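旧屋改造互助小组二月例会纪要

地点：Osta 社区活动室
时间：晚上七点开始
主持：Kalliopi Stojanovska
到场：30 人，椅子不够，后来的几位坐在窗台边上，气氛特别好！

一、上次事项回顾

楼道旧灯的更换已经做完，大家一致说晚上回家舒服多了。工具借用登记本改成了活页的，冲击钻和水平尺的借还记录清清楚楚。还有一把小号开孔器没有归还，请借走的邻居看到纪要后放回工具柜第二层。

油漆团购的事情也有了结果。Timora 和 Grgić 两家都给了报价，两家的小样我们都刷在木板上晾了一周，现场传着看。多数人喜欢 Timora 的那款米白，遮盖力好，刷两遍就看不见底色；Grgić 的味道更小，家里有孩子的几户想用它。最后决定两款都订，各户在表上自己勾选，不强求统一。

二、本月主题：卧室改造怎么做最省钱

这一段讨论得最热烈，原定半小时，结果讲了一个多钟头。

Kalliopi 先讲了她自己家的次卧。整间屋子没有砸墙，没有换门，材料总共花了 245 欧元，大头是腻子和涂料。她的顺序是先修墙，再刷墙，然后处理踢脚线，最后才动地面。她反复强调修墙这一步值得多花时间：裂缝要先扩成 V 形，吸干净灰，再填，再贴网格带，等干透了打磨。她带来了自己用的砂架，大家轮流上手试了试，真的很顺手！

接着谈到颜色。有人担心浅色墙面显得单调，也有人觉得小房间就该浅一点，把颜色留给床品和窗帘。讨论下来的共识是朝北的房间避开偏冷的白，选带一点黄的；朝南的可以大胆一些。买大桶之前，先买小罐在墙上刷一块，早晚各看一次。

地面方面，留旧地毯和换地板两派各有道理。留地毯的一派算了账：深度清洗一次的花费远低于重铺，冬天光脚踩着也暖和。换地板的一派主要考虑过敏和打理。小组不做统一建议，但是愿意换的六户可以一起下单，运费平摊。Flella 仓库答应保留库存到月底。

三、插座与开关

电气部分由学过电工的两位邻居负责讲解，讲得非常清楚，连从没拧过面板的人也听懂了。要点如下：

动手之前关掉总闸，再用验电笔确认一遍。
更换面板可以自己做，移动线路和加装回路请找有证的师傅。
刷漆前把面板拆下来或者用美纹纸包好边，刷完漆面会整齐很多。
床头附近的插座位置要在买家具以前量好，免得柜子一放就挡住。
老房子里开关和插座合装在一块面板上的情况很常见，换新时注意底盒尺寸，不要只看外框。

有人问彩色面板会不会很快过时，现场意见不一，争得很开心。喜欢灰褐色的几位认为它耐脏，配浅墙也好看；喜欢白色的认为以后补配件方便。

四、踢脚线

黑色窄款这次人气很高，好几家都想试。提醒大家，深色踢脚线对墙面平整度要求高，墙不平，缝就特别明显。可以先用填缝胶收一道，再补色。转角处请用斜切锯，锯子周末可以借，每户限半天。

五、下次活动与分工

下次改为实操课，在活动室的样板墙上练习补裂缝和滚涂，限 7 人一组，分批进行。报名表贴在门口，已经有不少名字了，太让人高兴了！请自带旧衣服和手套，滚筒和托盘由小组准备。

各家改造照片继续征集，贴到墙报上，床边、墙角、门后这些小地方都欢迎。

卧室一角：浅色墙面、灰褐色面板、黑色细踢脚线和棕色地毯
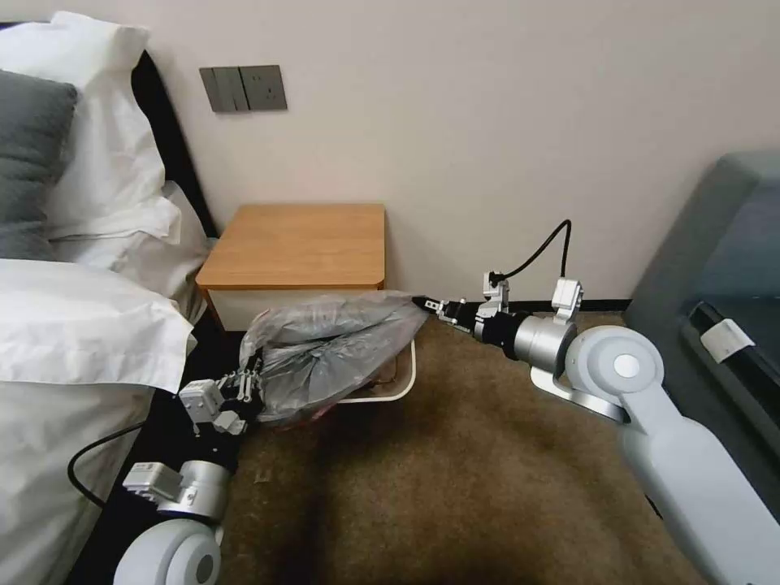 六、其他事项

活动室的钥匙换了存放处，需要的人直接找 Kalliopi。剩余的腻子粉还有两袋，先到先得，请自备密封桶。有邻居提议春天做一次阳台专题，大家鼓掌通过，想分享经验的可以先把题目写在白板上。

会议于晚上九点二十分结束。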